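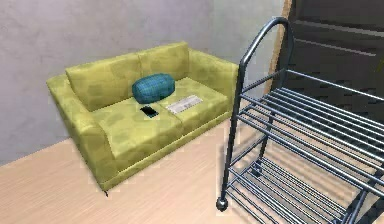 The Living Room Problem

At Nutbridge, a student robotics club spends its evenings teaching software to tidy a sofa

The task sheet for the Mersha league runs to four pages, and most of it concerns furniture. Teams are given simulated rooms and a set of household objects. Their software must find each object, pick it up and put it where the sheet says it goes. A phone is to be moved from a seat to a shelf. A pillow is to be lifted and set down against an armrest. Points are taken off for contact with anything not named in the instruction.

The club at Nutbridge entered in March with 11 months of simulator work already behind it. Members meet at 6 p.m. in a computer lab on the second floor. They have one shared workstation for training runs, and the queue for it is kept on a whiteboard.

The sofa rooms are the ones the club returns to most. Seat cushions are a poor surface for grasping. They slope, they meet in a seam, and in the Mersha physics settings they give slightly under load. A phone lying flat offers an edge only a few millimeters high. The club's first planner approached from directly overhead, closed on the cushion as often as on the phone, and was dropped after 155 trials.

The second planner slides the object before lifting it. It pushes the phone toward the front of the seat until part of it overhangs, then grips it from above and below. This takes longer, but the time limit is generous. The pillow is handled by a separate routine that sets a wider opening and a lower closing force.

Clutter is the next difficulty. A metal rack on casters standing close to a sofa narrows the approach, and its open bars are hard on the depth estimate. The software reads some gaps as solid and some bars as gaps. The club now fits the rack as a set of planes, treats every shelf as closed, and accepts that a few workable paths are lost.

Training is done in batches of 3,000 episodes, with wall shade, upholstery color and object position changed between episodes. In the most recent batch, 2,978 ran to the end. The other 22 stopped on a solver error that the club traced to a pillow pressed too deeply into a backrest. Of the completed episodes, 1,126 met the full scoring standard, with every object placed and no stray contact.

Most of the remainder failed on the small flat items. Members have split into two pairs to work on this. One pair is rewriting the slide so that it stops on measured overhang instead of distance traveled. The other is testing Grurnix, an open grasp library, against the club's own code on the same rooms.

Hardware comes later. Teams that pass the simulated round are given time on a Mulance arm at the league's test site, with a real sofa and a real rack. The club has reserved its slot and has begun measuring the friction of seat fabrics, using a spring scale and a weighted phone case.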